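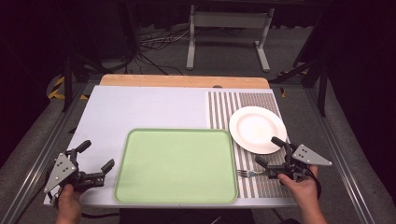
Fork in the right gripper, left one open. Green tray and plate on the table.

Threads > Workshop > Cell maintenance

1/11
This week I do the maintenance of our table cell, the one we call Kivura. Several people asked me how we look after the two hand grippers and the table, so I write it down in one thread. It is simple work, but it is easy to forget a step.

2/11
I begin with the jaws. Every Friday I take the pads off both grippers and clean them with a cloth and alcohol. Grease from fingers is the main enemy. A fork handle is thin and smooth, and with greasy pads it turns in the jaws as soon as you lift it.

3/11
Then I check if the two jaws meet flat. I close them on a strip of paper and pull. If the paper comes out from one side only, the jaw is tilted and I loosen its screw by a quarter turn, press the jaws together, and tighten again. Last month the right one was tilted and I spent a whole morning blaming the pads.

4/11
The cable. It must hang in a free loop beside the gripper, long enough that the wrist can turn without pulling the plug. Our first cables from Brirkmont were too short for this. The new ones are 700 mm and I am happy with them. Please do not fix the loop to the handle with tape, I tried it and the connector became loose.

5/11
The gray triangular plates with the four black dots: I clean them with a dry cloth only. No alcohol there. I also look at the screws behind the plate, they like to get loose after many hours. When a plate moves even a little, I do the calibration of that gripper again, and I don't try to correct it by eye.

6/11
Table next. The frame is aluminum profile, and the brackets need a check with the hex key. I go along one rail, then the other, and finish with the wooden board at the far edge. To find a loose bracket I push the table with my hip and listen. My colleagues laugh at this method but they use it too.

7/11
The striped mat on the right side should lie flat. If it makes a wave, the fork sits on the top of the wave and one jaw goes under it while the other one hits the mat. I roll the mat against its curl and leave it overnight. Ironing is a bad idea, I will say no more.

8/11
For the test I use a plate, a fork and the big green tray. I pick up the fork by the handle from the mat, put it in the tray, and bring it back. I repeat it three times with each hand. The fork is a good test piece because it shows a bad pad very fast. A plastic block forgives too much.

A small note about the plate: its wide rim is comfortable for the jaws, but keep some distance between it and the fork if you are new. With the fork close to the plate, the gripper body comes over the rim and you can push the plate without noticing.

9/11
Question from the comments: which hand do I test first? Always the left. I am right-handed, so with the right hand I correct many small errors without thinking. My left hand is honest, it does not hide a stiff trigger from me.

10/11
Things that I write in the log: the hours on each gripper, which pads are mounted, was the calibration done again, and anything that sounded strange. The log was the idea of the people at Szczepańska, where they have the same cell, and I was too proud to copy it for a long time. Now we exchange our logs in December and compare the pad wear.

11/11
Open problem: the pads on the right gripper wear faster on the lower edge. I think it comes from scraping the mat when we pick flat things. I ordered a softer pad from Wavari and will mount it on the right side only, so I can compare. If somebody has already tried a soft pad with cutlery, please write me which thickness you took.

Posted in: Robots & Grippers / Care and Repair

More from this author
How I store spare jaw pads
Leveling a profile frame on carpet
Kivura cell: the trigger spring, part two
Crimping your own gripper cable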